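Pulstead Household Help > Furniture and floors > Finishes

White marks under hot mugs: shellac, lacquer or oil?

Fatos Vasić
Posted 2 April 2026. Viewed 2,232 times.

I have a second-hand dining table, dark brown, matte, maker unknown. The seller in Hallard said it had been "redone with oil" but could not say which oil or when. Hot drinks leave a pale ring within a few minutes. The ring fades a little overnight and then stays.

What I have tried:

Wiping with a damp cloth, no change.
Furniture polish (Besson, the spray), hides the mark for a day.
Leaving it alone for a week, no change after the first night.

I do not want to strip the whole top if I can avoid it. I would like to know how to find out what the finish is, whether the rings can be taken out locally, and what to put on afterwards that will stand a mug of tea without a coaster. The rest of the household does not use coasters and I have stopped asking.

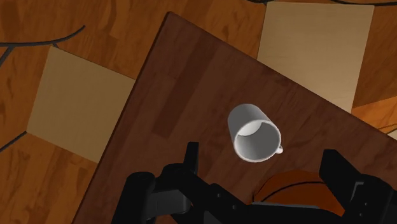 The underside has the same colour but feels rougher, and I can get at the inside of the apron for testing. Room is heated, humidity normal as far as I know. I have half a tin of Pletero hard wax oil left from a floor and would prefer to use that if it is suitable.

dovetail_k
Accepted

Find out what the finish is before you put anything more on it. Do the tests on the inside of the apron, provided it was finished at the same time as the top. If it feels different from the top, use the underside edge of the top itself.

First test, methylated spirit. Put a drop on a cotton bud, hold it against the surface for half a minute, then rub. If the surface goes tacky and colour comes off, it is shellac. If nothing happens, go on.

Second test, cellulose thinner, with the window open and gloves on. Same method. Softening means a cellulose lacquer. No softening points to polyurethane, a two-part lacquer or a cured oil.

Third test, a drop of water on the top. On a worn oil finish it darkens the wood inside ten minutes. On a film finish it sits there as a bead. Polish and wax will also make it bead, so clean the spot with white spirit first and let it dry.

A pale ring that partly fades overnight is moisture trapped in the finish, most often shellac or cellulose, or in a wax layer over something else. The seller's "oil" may be a coat of wax over old shellac. I have seen this several times on tables from house clearances.

Taking the ring out: clean off the Besson polish with white spirit and a white cloth, two passes. Many sprays contain silicone, and any new coat can crater over it. Then warm the mark with a hairdryer on low, kept moving, for five minutes. If it persists, rub lightly along the grain with 0000 steel wool and a little paraffin wax oil, wipe dry, and look at it from a low angle against the window. 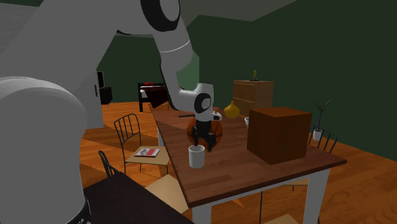 White mug on the tabletop, basketball behind

As for what goes on afterwards, hard wax oil needs bare wood. Over shellac or lacquer it stays soft and collects dirt. If the tests show a film, either repair that film with the same material or sand the lot back. If they show oil, your Pletero is fine: two thin coats, wiped off fully, and at least 7 days before anything hot goes on it. Check that the tin has not skinned over.

Rags soaked in oil can self-heat. Dry them flat outdoors.

brackenlow

Mayonnaise. Leave it on overnight and wipe it off in the morning. Worked on my mother's sideboard, no idea what finish that was.

user539

Agree with dovetail_k on the silicone. I skipped that step and had to sand a whole top back to 120 grit. One addition, if the top is veneered do not sand at all until you have looked at the end edge. Grain that carries on over the edge means solid wood. A thin line along it means veneer, and there may be well under a millimetre to work with.

Fatos Vasić

Spirit test done on the underside edge. It went sticky and brown came off on the bud, so shellac. The hairdryer took out the newer ring and left the older one faint. Will try the steel wool next and leave the Pletero in the cupboard.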